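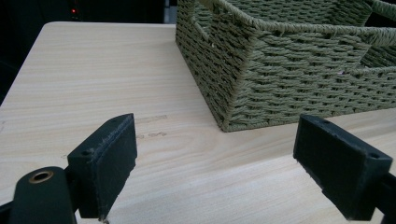 5/21/19 – Muthoni Ondieki

Walnut hull dye, second batch. Soaked 200 grams of crushed hulls since last night and the pot is already the color of strong coffee. Colette says we should have started with the November hulls (the ones in the paper sacks) and she's probably right, but I couldn't get at them behind the Prondaritz loom and I wasn't going to move that thing alone!

Brought it up slowly to 80 C and held it there. Last time I let it boil and the wool came out kind of greenish and sad, so I'm babysitting it this time.

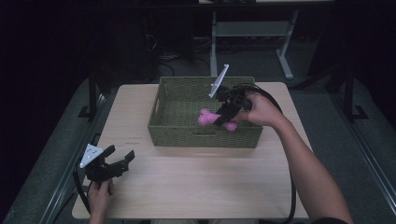
Ten minutes in I gave it a stir and the first skein was taking color unevenly near the tie. My fault – I tied it way too tight. Loosened it with a chopstick and it seems to be evening out. Skein two, the alum one, looks warmer already. Baptiste wants a third with iron but I'd like to see these two dry before we go darker.

Grigore, if you read this, the small scale is off again. I used the Kerkard one.
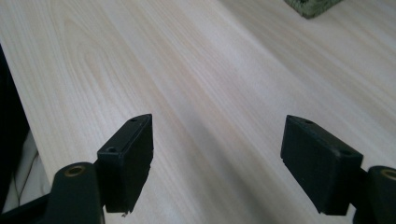 Still to do

- Rinse both skeins tomorrow, cool water, no soap until the second rinse
- Label them before they go on the rack (please!!)
- Strain the bath and keep it, there's plenty of brown left in there
- Ask Robel for more alum

Last updated by M. Ondieki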